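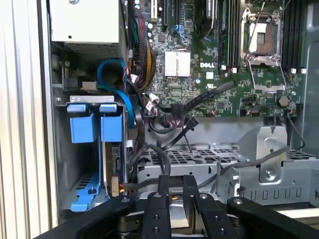
Wrist view over an old Dell tower, my practice machine for the Resalano teaching kit.

I've had the Resalano on my bench since September and I'm still finding excuses to use it. It's a kit for showing a robot arm a job by hand: you hold a leader handle, the gripper copies you, and the software keeps every move alongside what the wrist camera saw. I paid $895 for the full set, with the handle, the two-finger gripper and the camera mount. The arm is extra, and mine was already bolted down.

I picked computer teardown because it's fussy work. There are cables looping everywhere, a drive cage with blue plastic bits, sheet metal edges that love to catch a fingertip. If a kit can cope with that, it can cope with sorting blocks!

The handle is the best part. It's light, and the squeeze feels close to the real thing, so after an evening I'd stopped thinking about my hand and was just looking at where the fingers were going. Gwenllian Gethin had a turn on Tuesday and was nudging cables within minutes (she'd never touched an arm before, and she did not want to give the handle back).

Recording is one button. You press, do the job, press again, and then keep it or throw it out. I threw out a lot. Of my first 50 tries at gripping a drive tray, I'd call half of them embarrassing, but the software lets you scrub through and trim the dithering at the start, so even a slow take can be saved. I'm up to 401 kept takes now. 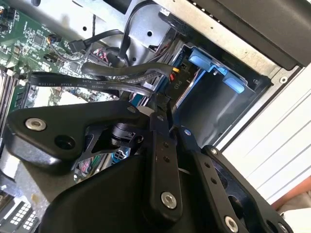
Reach is where you need some patience. The gripper is big for this sort of work, and once it's down inside a case the plates and links take up a lot of your view. I learned to come in at a slant and to pick my line before going low. A second camera off to one side would help, and the kit has a spare port for one.

Other gripes: the handle cable is too short if you like to stand, and the manual skips calibration almost completely. Huw Penry at Motenham sent me a one-page setup sheet that did the job better. Also, there's no force feedback at this price, so you judge a snug connector by eye. I've got used to it, but I'd still love some.

I tried the Dramidon handle last year. It's smoother on long sweeps, but it tired my wrist, and I never got past 300 takes with it before it went back in the box.

Would I buy the Resalano again? Yes, and I'd order the longer cable with it. Next up for me is unplugging the drive leads, which I keep fumbling.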